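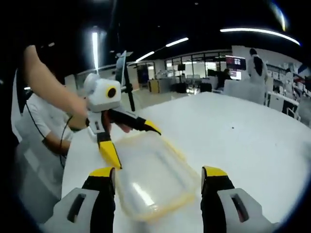 Furnon hand-held gripper (setup and maintenance)

The Furnon is a two-finger gripper carried in the hand and used to record handling tasks for later use by robot arms. It is normally operated in pairs, one unit in each hand or one unit for each of two operators. The design was developed at the Skudlow workshop, which also issues the maintenance schedule followed at most sites. This article covers the preparation, routine care and repair of a paired station.

Station layout

A paired station consists of two grippers, a table, a recording computer and the cables that join them. The table should have a plain, light surface and room for the operators to stand or sit at its edge. Cables are led away from the work area with enough slack for the full reach of the arm. A cable pulled tight during a task can shift the camera housing and spoil the calibration.

Fingertips

The fingertips are soft pads fixed to rigid fingers. They are wiped with a damp cloth before each session and replaced as a set after 1,000 closures, or sooner if the surface has become shiny or torn. Pads from different batches are not mixed on one gripper. The replacement part is supplied by Vasić in packs of 2.

Calibration

Calibration is carried out in February and after any repair. The fingers are opened fully, closed on a gauge block and opened again, and the recorded width is compared with the block. A unit that fails the comparison is set aside and its finger guides are cleaned before a second attempt. The camera lens is cleaned with a dry lens tissue, and the position of the housing is checked against the mark on the handle.

Paired handling check

The last step before a station is returned to service is a check with both grippers on a single object. Light plastic containers are often used, as they bend visibly when the grip is uneven. The operators close on opposite ends and compare the two recordings for differences in timing.

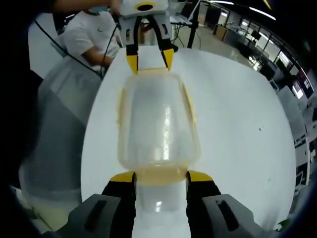
How often should the paired handling check be repeated?

It is repeated at the start of each session and whenever a fingertip, cable or camera housing has been changed.

Common faults

Slow return of one finger is usually caused by dust in the guide. Loss of picture is most often traced to the cable connector, which is rated for a limited number of insertions and should be left in place between sessions. The Gusterton revision of the manual lists 23 fault codes, of which code 33 (width reading out of range) requires the unit to be returned to the workshop.

See also

Finger guide
Gauge block
Lens cleaning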